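The Green One

9/13/25 it said on the envelope, in Rocío's slanty writing, and underneath, for whoever gets there first. That was me. I got there first because the Wernden bus was early for once in its life and I ran from the stop.

Key stiff. Shoulder to the door. Then the smell, Auntie's smell, floor polish and old oranges, and I stood in the hall with my coat on and couldn't do anything for a bit.

Inside the envelope, a list. Of course a list. Rooms down the side, initials across the top. R.P. for her, R.Z. for me, and a V, which took me a minute. Varela. The clearance people. V had nearly everything. V had the sideboard and the beds and the piano with the dead notes. V was coming at 9 on the dot to collect and it was gone half seven already.

I had the kitchen. Just that. R.Z., kitchen, small items.

Right then. Boxes. I'd brought the flat sort that you fold up yourself and I'd forgotten tape, so I went through the drawers. String, candle ends, a bus timetable for Wernedov from before they changed the route. Takeaway menus. No tape. A roll of sticking plaster, the fabric kind. I used that. It held, more or less.

Cups in tea towels. Plates in the local paper. I was quick, I was being really quick, I wasn't looking at any of it. That was the trick, I'd decided on the bus. Don't look, wrap. Don't look, wrap. The gravy boat went in without me so much as glancing at the chip, which I made, when I was 7, and which she turned to the wall every Christmas so my uncle wouldn't see.

See. That's looking.

Then the windowsill end, where the light comes in, and the bright things she kept there. Cheap, all of it, nothing worth a penny. She couldn't stand a brown kitchen. She'd grown up in one, she said, brown walls brown pots brown soup, and when she got her own front door she went down to Giltico's on the high street and bought whatever shouted loudest. 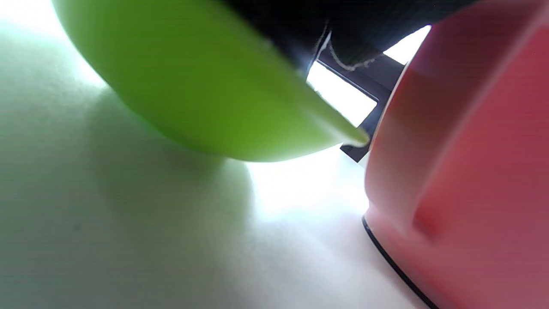
I wrapped the pink one. Fine. No trouble at all.

The green one I picked up and put down. Picked up again. Put it in the box and it looked up at me, daft, it's a lump of green, it hasn't got a face. Took it out. I was eleven and home with a temperature and she sat me in here in her dressing gown with the sleeves rolled, and gave me that to hold. Hold on to this, Rigo, she said, it's cool on the hands. It wasn't, not after a minute. I didn't let on. I held it all afternoon while she did the ironing and the radio went on about the shipping.

Twenty past eight. I still had the larder to do.

The phone went, the one on the wall, and I nearly dropped a jar.

"You're there then," said Rocío.

"How did you know to ring this one?"

"You never pick up the other. Have you done the kitchen?"

"Nearly."

"Rigoberto."

"Half. I've done half. I had no tape."

I could hear traffic behind her and the click of an indicator. She was pulled in somewhere. She'd driven 30 miles already, she told me, and there was a lorry across the bridge, and if Varela's men came before she did I was to make them sign the sheet. All the pages. Not just the top one.

"What sheet?"

"It's behind the list."

It was behind the list. I hadn't turned over. Small print, dates, a box for a signature, and then at the bottom in pencil, hardly there, she'd put: green thing, windowsill, ask Rigo if he minds.

I read it twice. Lorry noises down the line.

"Minds what?" I said.

"What?"

"It says ask Rigo if he minds."

Nothing for a while. Then, "I was going to ask you to your face."

"You want it."

"I don't want it want it. I only thought." She blew her nose. "She used to let me hold it. When Mum was in hospital. I'd come round after school and she'd be doing something at the stove and I'd sit there at the table and hold it."

I'd gone and sat down on a box. The plaster gave on one side, you could hear it go.

"Did she say it was cool on the hands?"

"It never was though, was it," said Rocío.

And I laughed, and it came out wrong, and I had to put the phone against my jumper for a second.

All those years. I'd thought it was mine, not to own, just mine to of held. Never told anyone. And there was my cousin on the same chair on different afternoons, hanging on to the same green thing and not letting on either.

"You have it," I said.

"No. No, you."

"You've got the kids."

"They'd wreck it. They'd have it in the bath. You have it."

"Rocío."

"Oh, the lorry's moving," she said. "It's moving, I've got to go. Don't let them take it. Whatever we do. Put it in your bag or something." And then the tone.

I did the larder in 15 minutes flat. Tins in one box, jars in another, the flour I tipped in the bin with my eyes shut because of the weevils. Swept. Did the sill with a damp cloth. Took the calendar off its nail, still on November, some other year's November, she'd liked the picture.

Van outside. Doors. A man's voice saying is this the one, and another saying mind that step.

I had my bag open on the worktop. My sandwiches were in there, and my book, and there wasn't the room, so I took the sandwiches out and then the book as well. It went in sideways with the pointed end sticking out of the zip.

"Morning," said the man in the doorway. He had a clipboard. "All this to go?"

"All this," I said. "Pages need signing. Every one."

He looked at the boxes and the plaster on the boxes, and then at my bag.

"That and all?"

"That's ours," I said.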